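Foro Pista y Rodaje > Aeropuertos > Incidencias curiosas

Tema: Naranjas en la pista de Stodelska

rodadura_21
Dicen que Groen tuvo que esperar 8 minutos en cabecera porque había fruta suelta en la pista. ¿Alguien se lo cree?

tren_fuera
Yo no. Pletar publicó lo mismo en marzo, pero con melones.

marmota
Pues mi cuñada iba en ese vuelo y el comandante lo dijo por megafonía.

rodadura_21
Diría «objeto en pista» – y de ahí a las naranjas hay un trecho. ¿De dónde salen?

marmota
De un remolque de catering, según ella. Más de 200.

tren_fuera
Ya, y las contó desde la ventanilla. Eso cierra la pista bastante más de 8 minutos.

Oltow
No tiene por qué. Una barredora pasa rápido. He visto retirar cosas peores.

rodadura_21
Con el parte delante me callo. De momento, cotilleo.

marmota
Vale, cuando lo publiquen me pides perdón. 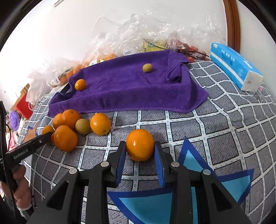

Naranja sobre tela estampada. Adjunto de marmota.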